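**Slide 6: Pumer, clutter picking results** (December 2023)

Recap the question first: does re-ranking grasps after every pick beat ranking them once per tray? Baseline is the Gethin planner, unchanged. Same arm, same tray, 174 trials in total.

Go slowly on the next one. Point to the cloth lying over the other items, then the spiky balls.
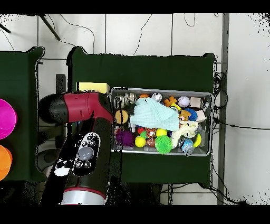
*Merken Manipulation Group*

Soft and draped objects are the hard case. Depth edges are noisy there, and the planner tends to merge neighbors into one segment. Pumer scores each segment again once the top item is gone.

- Failed grasps per tray: down around 20 percent against Gethin.
- Cost: 70 ms extra per pick. Say this before someone asks.
- Timeout: 25 s, both methods.

Balls on their own show no clear difference. Do not oversell.

If asked about Palla: different gripper, numbers not comparable. Backup slide has the table.

Next: failure cases.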